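Lista de comprobación: pinzas manuales, puesto 5
Comparativa de dedos Olton / Custon
Revisa: Thitima Srithong
Turno: abril, desde las 9:40

Criterio: **C** conforme, **O** observación, **NC** no conforme. Un NC en el bloque A o B detiene la prueba.

## A. Puesto y entorno

- [x] A1. Mesa apoyada en los cuatro puntos, sin balanceo. **C**
- [x] A2. Perfiles laterales de aluminio sin tornillería suelta. **C**
- [x] A3. Numeral del puesto marcado en el suelo y legible. **C**
- [ ] A4. Cables fuera de la zona de paso. **O**. Hay un manojo negro colgando al fondo y un cable blanco por el suelo. Recoger con brida antes del cambio de operador.
- [ ] A5. Suelo despejado. **O**. Papel al fondo a la izquierda. Retirar.
- [x] A6. Trípodes fuera del alcance de los codos con los brazos extendidos. **C**

Montaje de referencia para la tarea de mesa: mantel individual de rayas, plato, cubiertos y bandeja a la derecha. Se trabaja con las dos pinzas a la vez.
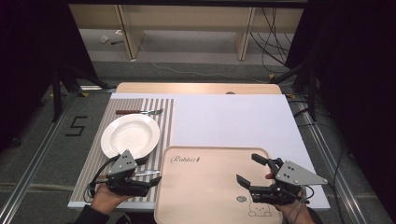
La bandeja puede sobresalir del borde delantero de la mesa un máximo de 31 mm. Si sobresale más, el dedo inferior entra sin contacto con el tablero y el resultado no es comparable con la serie anterior.

## B. Pinzas, parte mecánica

- [x] B1. Placa triangular superior fijada, sin holgura al girar la muñeca. **C** en ambas.
- [x] B2. Apertura máxima 110 mm, medida con calibre entre caras internas. **C** en Olton.
- [ ] B3. Ídem en Custon. **O**. Llega a la cota, pero con un punto duro hacia la mitad del recorrido. Repetir en frío.
- [x] B4. Dedos paralelos en cierre, galga pasa/no pasa. **C**
- [x] B5. Cable con bucle libre suficiente para pronación completa. **C**. En la mano izquierda el bucle queda justo; no acortar.
- [ ] B6. Ciclos acumulados por debajo de 4.000 desde el último engrase. **NC** en el juego de reserva Custon, apartado con etiqueta roja. Los dos juegos en uso cumplen.

## C. Cámara y registro

- [x] C1. Lente limpia, sin huellas. **C**
- [x] C2. Los dos dedos visibles en la toma con la pinza abierta. **C**
- [ ] C3. Reflejos sobre superficies claras. **O**. Brillo puntual en el pozo del plato y en la hoja del cuchillo. El plato no molesta; el cuchillo sí, porque el detector de bordes de Truten parte el contorno en dos.
- [x] C4. Texto «Rabbit» de la bandeja legible a distancia de aproximación. **C**. Se usa como control de enfoque. 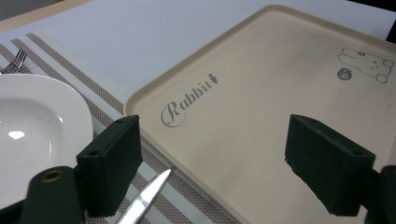

Con exposición fija, el controlador Wiriya registró 397 muestras válidas en la primera tanda. Con exposición automática la imagen oscila al acercarse a la bandeja y hay que descartar el arranque. Queda fija hasta nueva orden.

## D. Agarre por objeto

| Objeto | Olton | Custon | Comentario |
|---|---|---|---|
| Bandeja, por el reborde | C | C | Entrar con un dedo por debajo |
| Plato, por el ala | C | O | Custon resbala si la entrada no es radial |
| Cuchillo | O | O | Tomar por el mango; la hoja gira |
| Tenedor | C | O | Difícil si queda bajo el ala del plato |
| Cuchara | C | C | Sin comentarios |

## E. Acciones pendientes

1. Engrasar el juego de reserva y poner el contador a cero.
2. Medir B3 otra vez antes de encender el controlador.
3. Probar difusor sobre la luminaria por C3. Si no mejora, pedir cubiertos mate.
4. Unificar la posición inicial del tenedor en la hoja de montaje; la redacción vigente admite dos lecturas.

Resultado: apto con observaciones. Se autoriza la segunda tanda con Olton. Custon queda a la espera de B3.

T. Srithong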